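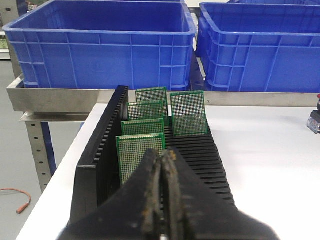
Jender Slotted Board Rack, Black

Every supplier of bench storage will tell you their rack "protects your boards." A rack is a piece of plastic with grooves in it. What you want to know is whether the grooves are any use, so we'll stick to that.

The Jender is matte black plastic, with a tall side wall and a lower slotted base. The top edge of the wall is cut into a comb of narrow, evenly spaced teeth. Boards go in on edge and stand upright. It is shown with five green perforated prototyping boards, all the same type, which is about as easy a load as a rack gets.

Will it take 100 boards? The old Drukura catalog said so. We don't repeat that number. Bare boards may go in every slot, but anything with a relay or a heatsink on it will need the slot next door as well, and often the one after that. Measure your tallest part before you order, and plan on fewer boards than you hoped.

What we'd use it for
Bare protoboard, finished boards waiting for test, rework you don't want stacked in a pile.

What we wouldn't
Shipping. There is no lid and no latch – a board that stands nicely on a bench will not stay put in the back of a van. Use a proper carton.

About static
Black plastic is not the same thing as conductive plastic, whatever the color suggests. We sell this version as general storage and make no ESD claim for it. If you need a rated rack, look at the Jibrin range and ask for the test sheet. If a seller can't send you one, draw your own conclusions.

Ordering
Part number 1597. Sold singly or in a pack of 2. The pack saves you a little on freight and nothing on the rack itself. Orders leave Cernwood within 14 days, longer in November.

Returns are accepted if the rack is clean and the teeth are intact. Snapped teeth are not a defect if a board was forced in at an angle, and yes, we can usually tell.

Questions about fit go to Ebuka Idahosa at the trade desk. Send board thickness and the height of your tallest component. "Standard size" doesn't help him.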